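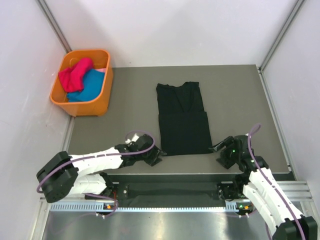

Two arms, one black shirt: the folding project at the Rikelcombe robotics club.

Teaching a Robot to Do the Laundry: A Talk With Nurhan Şimşekoğlu

Posted August 17, 2021

When Nurhan Şimşekoğlu pitched laundry as the year's project to the student robotics club at Rikelcombe, she got groans. The club had spent the season before on a line-following car, and most members wanted something faster. "They wanted racing," she says, laughing. "I said, fine, but a car only has to know where the road is. A shirt doesn't even have a shape until you give it one! They went quiet, and then somebody asked if they could try it that afternoon."

That was in November. The club now has 19 members and a two-arm station they call Juntunen, a name that won a vote over several much sillier ones. I spent a long morning with Şimşekoğlu, who teaches math and coaches the club, and I came away wanting to join.

The students drive the arms themselves at first. One person guides the robot through a fold, the motions and camera views get saved, and a learning program called Kodico (written mostly by the older students) studies them and tries to come up with its own moves. The club had 2747 saved runs when we spoke. Şimşekoğlu knows the number by heart.

"The first 357 we threw out," she says. "All of them! We had changed the height of one camera partway through and didn't write it down. It was painful, and now they write everything down. I could lecture for a year and not get that result."

What surprised her most was how much the students argue about cloth. They have opinions on knits, on seams, on which way a sleeve wants to fall. One eighth grader brought in a notebook of drawings showing where she puts her own fingers when she folds a T-shirt, step by step, and it became the plan for the whole team.

"We use close-up cameras near the grippers, and that's what got them hooked," Şimşekoğlu says. "From across the room you think, okay, it's got the cloth. Then you look from down there and see it has a big wad of it, or only the tiniest edge. Those are two completely different problems."
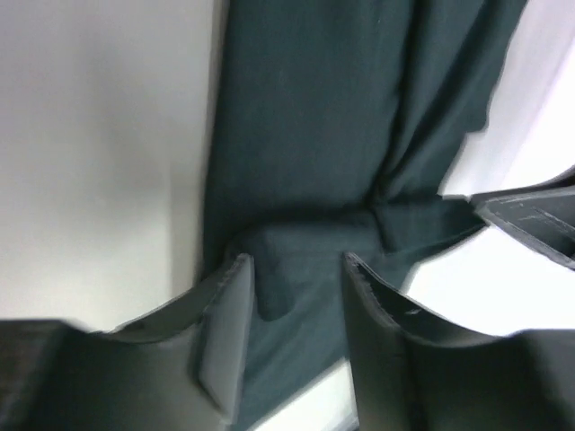 Learning to pinch

I asked what the hardest part has been, and she answered before I finished the question: picking up one layer.

"You and I rub our fingertips together and we know. One layer, two layers, done. Our grippers can't feel a thing, so the kids have to work it out by looking. They'll play back a run ten times, slowly, talking over each other. I love that part. I just stand in the back and try to keep my mouth shut."

They work with different pieces of cloth, some much easier than others. Plain squares come first for new members, then anything with sleeves. Towels are popular. Socks were tried once and are, for now, off the list.
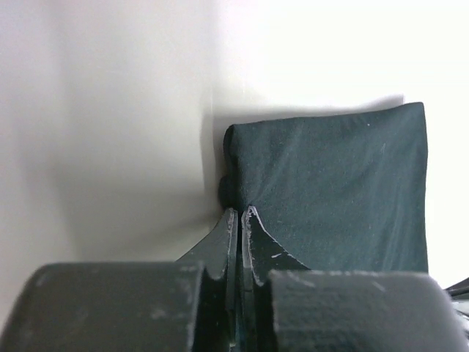
Şimşekoğlu keeps coming back to patience, her own included. She used to jump in whenever a run looked like it was going badly, and the students finally asked her to stop, very politely, in a group email. Now she makes them describe what they see before anybody touches a control. With the dark teal cloth up against the white wall, she wants to hear that the fingertips are at its lower left, right beside the fold that bunches out, and she wants it in those words. "'It's kind of grabbing it' doesn't help the person driving," she says. "Tell me which side. Tell me what the fold is doing. They roll their eyes at me, but they've gotten so good at it."

The club is getting ready for the Gallness Challenge, a regional meet where school teams show a household task and then explain their work to the judges. There's a score for the task and a separate one for the explanation, and Şimşekoğlu thinks her team has a real shot at the second.

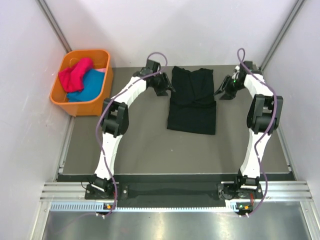 "The folding might go great and it might go terribly," she says. "We've had good days and we've had days where I went home and folded my own laundry out of spite. But ask any of them why it went wrong and they can tell you! A year ago they would have said the robot was being dumb."

New members can start at any point in the year, with no coding needed. Şimşekoğlu pairs each one with a student who already knows the station, and the first session is spent folding by hand at a regular table. After that they get 23 minutes at the controls, a limit the students set themselves after some heated discussion about turns.

I asked if she folds her shirts any differently now.

"Oh, yes. Slower," she says. "And I talk to them."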